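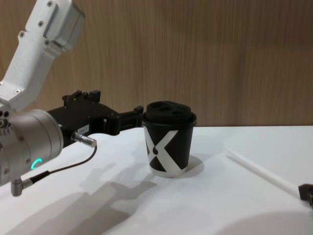 Gripper open at the left side of a lidded paper cup, bench two.

Cup-handling cell: frequently asked questions
By Sille Hjaltested
Sunday, October 27, 2024
Print this page | E-mail this page
13 comments | 7 shares

What is the cell for?
It picks up a lidded paper cup, moves it to a marked position and sets it down upright. Members of the Wetmont workshop use it to learn motion programming on a task that fails cheaply.

Which software does it run?
Ornis, our own control program, kept on the workshop server. It sends joint targets to the arm and opening widths to the gripper. The current release is 9. Older motion files load but must be checked at low speed before use.

Why is the gripper brought in so low?
The fingers approach level with the table, at about lid height. Coming down from above worked on bare cups and then caught the lid rim on roughly one run in three. The horizontal path needs more clear table on the left.

Can I use my own cup?
Yes, if it is tapered and has a lid. Measure the width where the fingers will close and enter it in the Bekden settings file. Cups without a lid buckle at the default force.

Where should the cable go?
Leave a loop between the two connectors on the wrist, long enough for a full turn of the last joint. Do not tape it to the table. A taped cable pulled a connector loose in the first week, and the replacement cost £219.

How do I set the start position?
Jog until the open fingers are just short of the cup, then save the point. If a finger touches, back off and save again. A saved point that touches will push the cup along on every later run.

Does the arm stop if it hits something?
It stops when joint load passes the limit in the Juhl safety profile. A paper cup will not trip that limit. Keep hands off the table while the arm is enabled.

Is there a camera?
Cup position is not measured in the basic exercise. The program assumes the cup is on its mark, so an error in placing it is carried through to the grip.

Can I book the cell for a whole evening?
Bookings run for two hours. Unclaimed slots are released at the start of the session.

Comments (13) | Share (7)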